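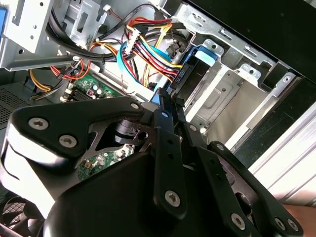

4 min read

Besesard 40-Bit Driver Kit Review
By Leobardo Hinojosa
Fri 16 July

I've been using the Besesard driver kit at the repair counter on Sandoval Street since February. Most of what comes in is desktop computers, with the odd printer and a lot of laptops before school starts. I bought the kit with my own money from Zendum, the parts supplier we order from, to replace a set whose handle had split.

The kit has 40 bits, one handle, a flexible shaft, a short extension and a small pair of tweezers. All of it fits in a hard case that closes with a slide latch.

The handle

This is the best part of the kit. It is aluminum with a knurled grip and a cap on the end that spins freely, so you can press down with your palm and turn with your fingers. The cap on mine still spins the way it did on the first day. There is a little side play in it now, but I only notice if I go looking for it.

The grip is thin. For small screws that is what you want. For the screws that hold a power supply in place it is less good, especially if the last person used a drill on them. I have fairly large hands and after a stubborn one I can feel the knurling in my palm. I keep an ordinary full-size number two Phillips on the bench and reach for it when something won't move.

Bits seat with a solid click and the magnet in the socket is strong enough that I have never left a bit behind in a screw. The flip side is that the larger bits are hard to pull out with damp or greasy fingers. A locking collar would have been easier to live with.

The bits

The Phillips and hex bits are good. I use the number one and number two Phillips more than everything else put together, and the number two now shows some rounding at the tips. It still holds. Besesard says the bits are tested to 4000 turns, and I have no way of checking that, but the wear I have is about what I would expect from a busy counter.

The hex bits fit tightly in socket screws. My old set had a slightly undersized 3 mm that would slip if you leaned on it, and I rounded out more than one screw head that way. The one in this kit goes in snug and stays there.

The Torx bits are fine in the middle sizes. The smallest one twisted in the first month on a laptop screw that had thread glue on it. I wrote to Besesard, sent them a photo of the bit, and a replacement came in a plain envelope the following week. They didn't ask for the old one back.

There are several bits I have never used and don't expect to. The kit has two triangle sizes and a clutch head, and I would trade all of them for a second number two Phillips. Single bits can be bought from Zendum, but the shipping costs more than the bit.

The magnet at the tip

I want to give this its own section because it's what people ask me about. The bits pick up magnetism from the socket, and the standard case and motherboard screws hang on the tip without falling. That is a real help when you are putting a screw back at the bottom of a tower with a cable bundle in the way. On the smallest laptop screws it also works, provided the screw is steel. Some aren't, and then you are back to the tweezers.

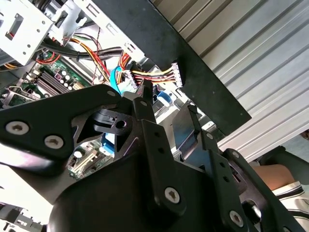 The tweezers are poor. The points didn't meet when I opened the kit and bending them into line only helped for a few days. I put them in a drawer and went back to my own pair.

The extension and the flexible shaft

The extension is plain steel and does its job. With it fitted, the handle clears the edge of most tower cases and I can get to the standoffs near the rear panel without skinning my knuckles on the drive cage. There is a slight wobble where the extension meets the handle. It makes starting a screw a bit harder, so I start them by hand when I can reach.

The flexible shaft I used twice. It winds up before it turns, then lets go all at once, and the bit jumps out of the screw. I would not use it anywhere near a board. It might be all right for a hose clamp.

The case

The bits sit in a foam block with the sizes printed beside each slot. The printing has worn off in the two rows I use most, and I rewrote those with a paint pen. The foam grips well enough that nothing has fallen out when I have dropped the case, which has happened more than once. The latch is stiff and has loosened up a little with use. The lid doesn't come off, and on a crowded bench that takes up room I'd like back.

There is a magnetic strip inside the lid for holding screws. It's a good idea but too narrow. I still use an ice cube tray with tape labels, one pocket for each step of the job.

Compared with the Morkix

The other kit I looked at was the Morkix 3000, which a coworker uses. It has a ratcheting handle, thicker and more comfortable, and it is the better tool if you build computers and drive a lot of the same screw. The ratchet has some drag in it, though. On small screws I like to feel when the thread catches, and with the Morkix I can't. Its bits also sit in a plastic tray that has cracked at one corner.

If most of your work is on full-size desktops, I would look hard at the Morkix. For a mix of desktops and laptops I prefer the Besesard.

What I would change

A spare number two Phillips in the box. Tweezers that meet at the tip, or no tweezers and a lower price. A wider strip in the lid. I would drop the flexible shaft.

I have since bought a second kit for home, and that one came with the same bad tweezers. The handle and bits match the first kit, and the latch on it is easier to slide.

Rating: four out of five

Bought from: Zendum, full price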